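Minutes of the Joint Working Group on Automation, Mastetside Packing Hall

Held on 22nd February in the upper meeting room

In the chair: Irja Turunen
Present: representatives of Serach management, the packing hall staff, health and safety, and Kokkonen (maintenance contractor)
Apologies: the night shift representative

1. Minutes of the previous meeting
The minutes of the October meeting were agreed with one correction. Under item 4, "supervisors" should read "shift leads".

2. Progress of the sorting cell
Management reported that the Skikora sorting cell remains in trial on line 2. Grasping routines are still being worked through in simulation before they are passed to the hall. Tubes and other long containers continue to need the most attention, particularly where a second item lies close by.

3. Effect on posts
The staff side asked for written confirmation that none of the 14 hand-sorting posts would be removed during the trial. Management gave this confirmation and undertook to circulate it to all 282 employees. The staff side noted that the question of what follows the trial had not been answered and asked that it stay on the agenda.

4. Training and grading
It was reported that 192 employees had attended the introductory session. Several had asked whether clearing a stopped cell would count as machine minding for pay purposes. The Chair ruled that the matter should go to the grading panel. Until it reports, only shift leads are to restart the cell.

5. Breaks and pace of work
The packing hall staff stated that people working downstream of the cell could no longer set their own pace. Management agreed to a short pause each hour on line 2 and to review the belt speed with health and safety.

6. Maintenance
Kokkonen asked for a clear hour at shift change to inspect finger pads and joints. Agreed, subject to the early shift being told in advance.

7. Any other business
The locker room heating was raised again. Referred to site services.

The meeting closed at the end of item 7. The date of the next meeting will be posted on the hall noticeboard.

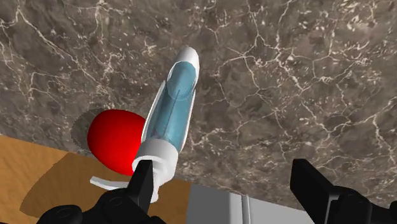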